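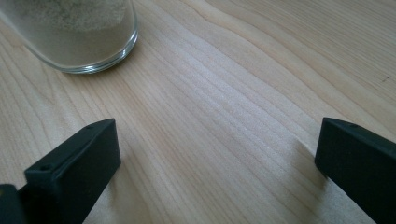 Sorken Tables — Help Desk
Ticket subject: Dull patches on table top, plus scratches from a glass jar
Status: Closed
Opened by: Pendo Tanui
Handled by: Keir Guthrie

Pendo Tanui, Friday, 8.40 am

Hello! I bought one of your Brernico tables in June, the pale one with the wavy grain, and I love it to bits, but I've got two problems and I don't want to make either of them worse by guessing.

First one. There's a patch towards the middle that looks different from the rest. If I stand by the window it looks shinier, and if I go round to the other side it looks duller (I know that sounds mad). My sister says it's just the light. I'm not so sure, as I can feel something when I run my hand over it, a sort of drag, like when you've wiped a worktop with too much washing-up liquid.

Second one. I keep a big glass jar of sand on the table. It's from the beach at Trallenville and I'm rather attached to it. I moved it to hoover up some crumbs and found a little ring of fine scratches where the base had been. They're very light, you have to get your nose right down to see them, but they're there.

Things I've done so far, so you don't have to ask:

Wiped it with a damp cloth. No change.
Wiped it with a dry cloth. No change.
Used a spray polish, the Masanja one in the tall can. It looked lovely for an afternoon and then the drag came back worse.

What should I do? And can I put the jar back?

Keir Guthrie, Friday, 9.25 am

Hi Pendo, thanks for such a thorough message, it saves us both a lot of back and forth. I've got the same table at home and the same trouble with jars on it (mine's full of rice).

Couple of quick questions. Do you remember whether you picked the oiled top or the lacquered one? It'll be on the sticker underneath, near one of the legs: the letters are OL or LQ. And had you used any polish before this week?

Please leave off the spray for now. I don't think it's done any harm, but I'd like to know what we're dealing with before anything else goes on.

Pendo Tanui, Friday, 10.05 am

I've been under the table with a torch. OL. There was also a dried pea under there, which I'm counting as a bonus.

And yes, I've used the spray most weekends, come to think of it. I thought that's what you did with tables!

Keir Guthrie, Friday, 10.30 am

Lots of people do, so don't feel bad. The oiled tops don't get on with spray polish. It sits on the surface and builds up, and you get that draggy feeling you described. So I'd say you and your sister are both right — the light will always pick out one bit of a top like that, but there's something on it as well.

What I'd do, in this order:

1. Clear the table completely and wipe off any grit with a soft dry brush. A clean paintbrush is fine.
2. Put 2 teaspoons of mild soap flakes into 500 ml of warm water and stir till they've gone.
3. Wring a cotton cloth out in it until it's barely damp. Wipe along the grain, the whole top, not just the patch.
4. Go over it again with plain water on a fresh cloth, also wrung right out.
5. Dry it with a tea towel and leave it overnight with nothing on it.

Have a feel in the morning. If it still drags, do the soap wash once more before you try anything stronger.

On the scratches, I'd bet on a few grains of sand getting under the base. When you fill a jar or shift it about, a bit always escapes, and then the glass grinds it round. Wash the bottom of the jar, check the rim for chips with your fingertip (gently!) and hold off putting it back until the top's sorted.

Pendo Tanui, Saturday, 11.15 am

Right, done! The first wash took off a horrible greyish film, I had to change the water. I did the second one this morning even though it was nearly there, and the drag has gone. It feels like it did when it came out of the box. The patch is still a touch brighter from the window side but it moves when I move, so my sister wins that one and will be unbearable.

No chips on the jar, but there was sand stuck to the bottom, so you were right about that too.

The ring's still there. Do I sand it? I've got some 2,000 grit paper left over from doing the car.

Keir Guthrie, Saturday, 12.10 pm

Brilliant news on the drag. Don't sand it yet, though. Put a small dab of the Sorken table oil on a soft cloth, rub it in along the grain over the ring, leave it for 20 minutes and wipe off every bit you can. Very fine marks often fade with just that. Lay the oily cloth out flat outside to dry before it goes in the bin, please, as they can heat up if they're left scrunched.

If you can still see the ring after a day or so, send me a close-up and we'll talk about the paper.

As for the jar, a felt pad or a cork mat under it and you're away. And lift it when you move it, don't slide it.

Pendo Tanui, Sunday, 4.50 pm

Oiled, wiped, cloth hung on the line. I can only find the ring now if I know where to look, and I'm happy with that. I've ordered a cork mat for the jar. You can close this one, and thank you ever so much!

Keir Guthrie, Monday, 9.05 am

Lovely, closing it now. Give the top a coat of oil twice a year and message us on this same ticket if the ring comes back.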